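How to Run a Tabletop Robot Arm Demo at an Open Day

Every July the Holden workshop in Uturdale opens its doors for one day, and the robot table is one of the stops on the route. Last year 832 people came through the building. The notes below cover how Imad Saab and I set up the table and ran it. They should work for any small arm with a single tool on the end and a flat surface under it.

What you need

A robot arm that is already mounted and tested.
A flat board, light in color and wide enough for the arm to reach most of it.
A set of small plastic blocks in a few bright colors and a few shapes.
Floor tape.
A printed card with the commands visitors can ask for.
Two people per shift, one at the keyboard and one talking.

Step 1. Choose the task

Pick something a visitor can understand in a few seconds. We tried a stacking task first and dropped it. Each run took four minutes, and people walked off halfway. Pushing blocks from one spot to another takes 24 seconds on our setup. Visitors can see the goal and can tell whether the arm got there.

Step 2. Write the command card

Keep the commands short. Ours read like this:

Push the red cylinder to the left.
Move the blue cube next to the green star.
Separate the yellow hexagon from the red cylinder.

Name both the color and the shape. If you have two stars on the board and the visitor says only "the star," the arm has to guess or the operator has to ask again. Let the visitor choose the line from the card and read it out. The operator types it in.

Step 3. Set the room

Tape a line on the floor well outside the arm's reach and keep visitors behind it. Put the operator where they can see the whole board and have a hand on the stop button. The speaker stands at the other end of the table, facing the visitors.

We take groups of up to 40, but only the front row can see the board well. If you expect groups that size, ask taller visitors to stand at the back and let children come forward to the line. Swap rows after two runs.

Step 4. Check the arm before the doors open

Start an hour early. Run these checks in order:

1. Wipe the board and look for grit. A single crumb will tip a small block.
2. Tighten every clamp by hand.
3. Press the stop button and confirm the arm stops.
4. Lower the tool until it is just clear of the board. Too high and it rides over the low blocks. Too low and it scrapes.
5. Run each command on the card once.

If you move the table even a little, repeat the camera calibration. We skipped this at the Saliba visit two years ago and the arm missed every block by a finger's width until lunch.

Step 5. Lay out the blocks

Spread the blocks so that most of them have clear space on at least one side. Leave part of the board empty, because the arm needs somewhere to push things. Having two blocks close together is fine and gives you a good test for the "separate" command.
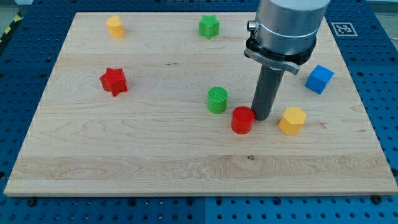
Avoid putting anything right at the rim of the board. A block that goes over the side means stopping the arm, walking in and putting it back, and you lose the group's attention.

Step 6. Run the demo

Say what the arm has been told to do before it moves. Stay quiet while it works. When it finishes, ask the group whether it did what was asked. If it failed, say so and run the command again. Tarek Daher, who ran the afternoon shift, found that a failed push got more questions than a clean one.

Reset the blocks between groups with the arm stopped. Do not reach in while it is live, even for a quick fix.

Step 7. Close down

Park the arm in its rest position and switch off the power at the wall. Count the blocks back into the box. Write down any command that failed more than once, along with the layout at the time. We pass our list to the Nirell team, who look after the control software, and they go through it before the next visit.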